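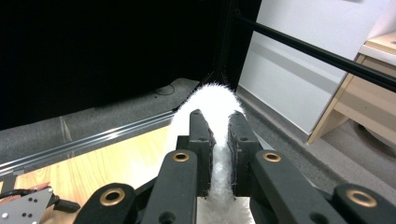

The Vaner is the coat pattern I get asked for most, and it's finally back in print. It's an unlined-or-lined parka (you choose) with a deep two-piece hood, a proper storm flap and pockets big enough for gloves, a phone and whatever the dog has picked up. It's drafted for ordinary home sewing machines and ordinary patience. The hood edge is where people go a bit mad, and I'm all for it! A strip of long white faux fur, the really shaggy sort with fibres going off in every direction, turns a sensible coat into something you'd wear to the pub. You can leave it off completely and bind the edge with cotton tape, and it still looks finished.

Vaner Parka - paper sewing pattern
Price: £20
Product code: 498
Format: printed sheets and a stapled booklet
Level: confident beginner upwards

What you get

Full-size pattern sheets on decent paper, not the tissue stuff that tears when you breathe near it. Every size has its own line style, so you can follow yours round without a highlighter, though I still use a highlighter. The booklet has drawings for each step, and I've redone the ones for the storm flap after Wilma Cowie sent me a very polite email with a very confusing photo of hers on upside down. She was right, the old drawing could be read either way.

Seam allowances are included and they're the same all over, except at the hood edge where they're narrower. It's marked on the piece in capitals. Please read the capitals.

Fabric

I made my own in a dry-finish waxed cotton from Witkowska, in a green they call moss and I call school bag. It was lovely to cut and horrible to unpick, so if you go down that road use clips and not pins, as the holes stay. Canvas works well. So does a heavy twill, and I've seen a wool one that made me jealous. I wouldn't use anything stretchy, and I'd steer clear of very thick coating because the storm flap ends up like a rolled-up magazine.

For a lining I like a plain cotton in the body and something slippery in the sleeves. All slippery is warmer to put on but a pain to cut out, your choice.

The zip

You need an open-ended zip, 76 cm long in every size. I know, I know, but I've sorted the front length so that it works, and it saves you hunting. I use Budska metal zips and keep a few in the shop in black and brass. Buy the zip before you cut the front facing, just in case yours comes up a touch long or short.

If you're adding fur

Draw your strip on the backing side and cut with small snips from the back, so you're only going through the backing and not giving the pile a haircut. A craft knife is good too. Push the fibres in towards the middle before you sew, then tease out any that get caught in the seam with a blunt needle afterwards. Do this outside if you can, or next to the hoover. I found bits in the butter.

The pattern has a separate piece for a button-off trim (piece H), which means you can take it off before the coat goes in the wash. I'd go for that one over the sewn-in version every time.

Sizing

Go by your chest measurement over a jumper, because that's how you'll wear it. There's a good bit of room built in. If you're between sizes I'd go down, unless you've got broad shoulders. Finished measurements are printed on the first sheet as well as in the booklet, so you can hold a tape against a coat you already like.

The sleeves are on the long side. I've got long arms and it's my pattern!

Changes in this printing

We've done 500 copies this time. Craig Imrie at the printer's talked me into a slightly heavier cover and I'm glad he did - the first lot got scruffy in the post. The pocket placement has moved down a little, there's a proper hanging loop, and the notch that was missing from the back hood is now where it should be. If you've got an older copy, drop me a line and I'll send the corrected hood piece for nothing.

Postage and returns

I pack orders myself at the kitchen table, usually the morning after they come in. Patterns go flat in a card envelope. Zips can go in with them at no extra charge. Unfolded, uncut patterns can come back to me within the month for a refund, and if anything arrives bent or soggy, tell me and I'll pop another in the post.

Stomum Patterns. Page updated February 2018.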